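Thevar Bench: Two-Arm Handover Station for Tabletop Learning

Two small arms, one shared table, and a method for passing things between them that we're really excited to put in other people's hands.
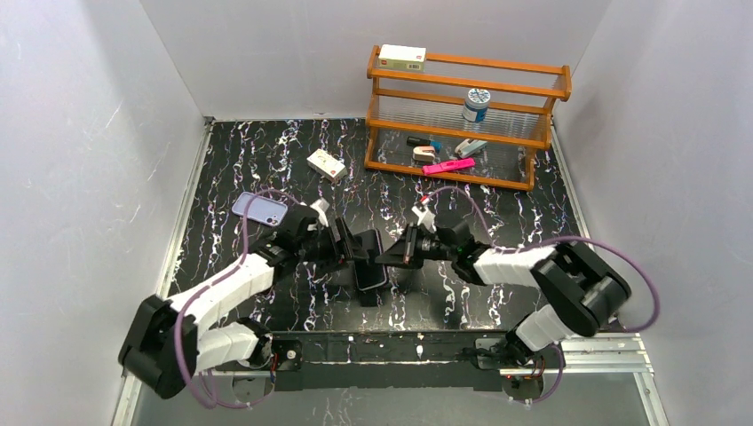 What it is

Thevar Bench is the workstation we built for our handover study, and it's now a kit other labs can set up themselves. You get both arms on a common front bar, the walled table, the wooden shelf with clear levels, and the full Gallano training code. Everything we ran for the paper was run on this same layout, so if you're trying to reproduce a number, you start from the same place we did.

The task we care most about is the pass. One arm picks up an object, turns it so it can be taken, and holds it over the middle of the table while the other arm closes in from the far side. Phones are a great test for this (and a maddening one!). They're thin, they're flat, and if the first arm holds one at a bad angle there's hardly any edge left for the second arm to grab. Held upright, there's plenty.

The method in short

Most of the policies we tried early on treated a pass as one long motion for both arms. Gallano splits it at the moment of the hold. The giving arm learns to pick a pose that leaves room for a second grip, and the receiving arm learns to approach whatever pose it's given. They're trained on the same demonstrations but scored separately, so you can see which arm caused a miss. That last part has saved us so much time.

We collected 2259 demonstrations on the bench, using household and office items: phones, medicine boxes, staplers, markers, a highlighter, small jars. Some start flat on the table and some start on the shelf, where the reach is tighter and the arms have to work between levels.

Results

On objects kept out of training, the split policy finished 77 percent of passes. The single-motion baseline finished 60 percent with the same demonstrations and the same time limit. Most of the gain came from thin objects. Small jars hardly changed, and reaching into the bottom shelf level is still the weakest part of the whole thing. We'd love to see what other groups do with it.

In the kit

Two arms with grippers
Front base bar and mounts
Gripper camera
Marbled table surface with pale gray walls
Shelf unit
Gallano code, trained weights and demonstration set

Objects aren't included. Use what's in your desk drawer, and send us your object list if you publish.

Setup notes

Bolt the base bar down before you attach either arm. Run the calibration routine with the table clear, then place the shelf and run the short check again. Leave slack in the arm cables at full reach. If the receiving arm keeps stopping short of the object, redo the gripper camera step first.

Version 2 of the code was released June 8, 2023 and works with the Fatance controller. Grenardale mounts fit the bar with the adapter plate, sold separately.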